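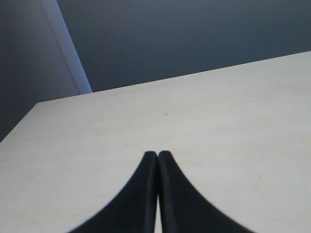
Sturkow, November

Chapter 7
Closing the Fingers

Before anything gets picked up, the gripper has to close on nothing at all. Clear bench, no parts, no mug. Two black fingers, tips nearly together, pale top underneath. Get this right and the rest of the book is easier. Get it wrong and you'll be chasing it till chapter 9.

By now you should have the arm bolted down, the wrist camera fixed and the Stovine board talking to it. If the board still drops out, go back to chapter 6. Don't carry on and hope.

What you need for this chapter: the arm, a small hex key, a strip of thin card, a pencil, the notebook. Saturday morning is good if you share a workshop, it's quieter and the bench stays yours for a bit.

7.1 What "closed" means

Three things get called closed and people mix them up.

Commanded closed: the number you sent.
Reported closed: the number that comes back.
Touching: the tips meet.

They won't agree. On the Liew arm used all through this book the fingers take a command up to 560, and the tips meet well before that. Anything past touching is squeeze. Squeeze heats the motor and bends the mounts, so find the touching number first and write it down.

Step down in twos near the end. Slide the card between the tips. When it drags, stop. Read the number. Open, close, do it again. Endang Ngui, who built the first of these at the Gudeck workshop, got a different answer every go until she tightened the left finger screw. Check yours before you blame teh code.

7.2 Looking through the wrist camera

The fingers sit at the bottom of the view and stay there however the arm moves. Handy. It gives you a fixed mark for lining up later. They may look a bit soft, don't refocus for them, it's the bench you want sharp.

Note where the tips come in the view. Also look for small marks on the bench top. A dark speck is fine to leave but the part finder in 7.4 can take it for a screw, so wipe it or mask it out.

Exercise 31 (do this one before reading on). Close to touching, open fully, repeat. Write down the reported number each time. If it creeps, your mount is slipping, see 7.3.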